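# Dandach 4 -- pose tracking and trajectory cleanup for handheld grippers

I've been writing Dandach for a while now, first as a pile of scripts and lately as something I'm not embarrassed to charge for. Version 4 is the one I'd tell a friend to buy. It takes recordings from handheld grippers with marker cubes on top, works out where each gripper was and how far it was open, and hands you trajectories your training code can read without a fight.

If you've done this by hand you know the pain! The cube turns away for a moment, the solver flips to a mirrored pose, and your nice smooth wipe across a counter has a spike in it the size of a door. Dandach looks at all visible faces together, checks them against the gripper's recent motion, and throws out the flips before they get into your data.

What's new in 4:

- Two-handed sessions solved in one pass, with left and right kept in a shared coordinate frame
- Tool offsets, so you can track the edge of a squeegee or a brush as well as the gripper holding it
- A timeline view where you can drag over a bad stretch and re-solve just that part
- Export at a fixed rate, up to 200 samples per second (interpolated, and flagged as such in the file)

Tool offsets are my favorite, I'll admit it. You set the offset once for each tool, save it under a name, and every later session can pick it up from the menu. Kitchen and bathroom jobs got a lot easier for me after that -- the part of a squeegee you care about is the blade, and it sits a good way out from the fingers.

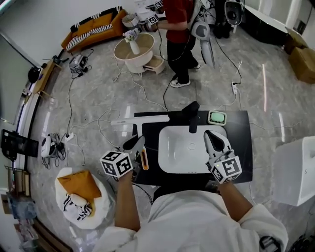
*Counter and sink work with two grippers, squeegee in the left one.*

Glossy surfaces deserve a word. Polished stone and chrome can throw back a second copy of a marker, and older versions would sometimes lock onto it. There's now a reflection check, on by default. It costs a bit of processing time, so turn it off under Solver > Advanced if your room is all matte paint and carpet.

**What you need**

A desktop machine running Linux or Windows, and a calibrated camera recording. 14 GB of free memory is comfortable for long two-handed sessions. Printed cubes work fine as long as the faces are flat (please don't laminate them with anything shiny). The cube layout goes in a small text file, and there's a template in the download.

**Who else had a hand in it**

Florian Huet wrote the timeline view and put up with a lot of my opinions about scroll speed. Boris Angelovski at Tristport sent me the ugliest recordings I've ever seen, almost 200 of them, and they're now the regression set. Thank you both!

**Known rough spots**

Fisheye lenses past the calibrated area still drift. Mixed frame rates in one session import OK but the sync wizard gets slow. Bug 2428 (export hangs if the folder name ends in a space) is fixed in the current build, dated 2026-07-10.

Licenses are per seat and include updates through the end of next January. Write to the Dandach desk in Trernosstead for a trial key, and mention which gripper you're using so I can send the right template along with it.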